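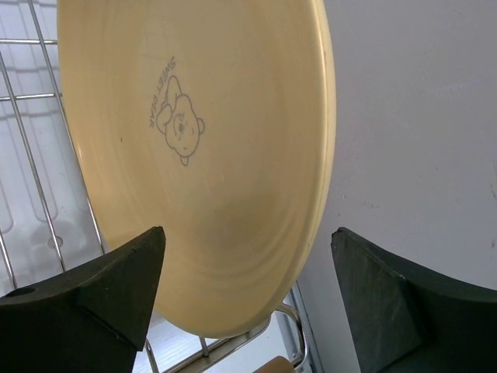 Dish Handling in a Staff Kitchen: Effects on Work Tasks
Project report, Stedcombe site

1. Background
The kitchen at Stedcombe serves lunch to staff in two sittings. Plates are washed, placed in wire racks to drain, and then moved to the shelves. Before the Kasten arm was installed in October, kitchen staff did all of the unloading by hand, usually between other jobs.

2. Method
We observed the kitchen for five weeks and logged 300 plate transfers. We also interviewed the kitchen staff and read the shift notes. A transfer was logged as complete when the plate reached the shelf stack without help from a person.

3. Findings
Of the 300 transfers, 31 needed a person to step in. Most of these involved plates leaning against each other in the rack. The two-finger gripper closes on a plate standing on edge, and it needs clear space on both sides. Staff now leave a gap between plates when loading, and this makes loading slower.

Unloading by hand used to take some 90 minutes per day. Part of that time has moved to loading, checking the stacks and clearing stops. Staff reported less bending and less wrist strain. They also reported more interruptions, mainly during the second sitting, when a stop has to be cleared before food service can continue.

Job titles and hours did not change during the study. Two of the staff interviewed wanted training in restarting the arm, a task still handled by the Drokeck service desk by phone.

4. Limits
Cups and bowls were left out. The Trondasby kitchen uses a different rack and was not compared.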